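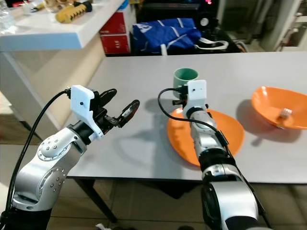 Brodie Nepia had agreed to sell the diner's dishwashing contract to Clatura if the machine could clear one place setting without help. He had put it in writing, and Édgar Ñahui carried the letter folded in his shirt pocket for most of the spring.

"A plate, a mug and a bowl," Brodie said. "My nephew can do it and he's 5."

"Your nephew breaks things."

"He breaks them fast, though."

The diner was called Cárdenas, after the family that opened it in 1922, and it still had the first owner's rule painted over the kitchen door: Clear as you go. Brodie had bought the place with the rule included. He washed 700 pieces on a busy night with two people at the sink, and one of them was leaving in November.

Édgar started the program and stepped back from the table. The left arm moved first, out over the middle, with its fingers open. The right arm went forward above the orange plate and stopped near the green mug.

They waited.

"Is it thinking?" Brodie asked.

"It's working out which thing to take first."

"The mug. You always take the mug first. Then you can stack the bowl on the plate."

"It doesn't know that."

"Did anyone tell it?"

Édgar looked at his laptop. He had spent two years at Mindthorpe before this job, teaching a different pair of arms to fold towels, and those had gotten good at towels and at nothing else. Someone would hand them a pillowcase and they would fold the air next to it.

"No," he said. "I guess we didn't tell it."

He typed for a while. Brodie pulled up a chair and talked about the sink, and about the woman who was leaving, who could carry 12 mugs on her fingers – six to a hand – and push the door open with her hip. She was moving to Brallell to be near her sister.

"Could you film her?" Brodie said. "Before she goes. Would that help it?"

"It might."

"Would you pay her?"

"Yes."

Brodie thought about that. Then he leaned over and pointed at the mug, as he would have for a new hire, and Édgar started the program again.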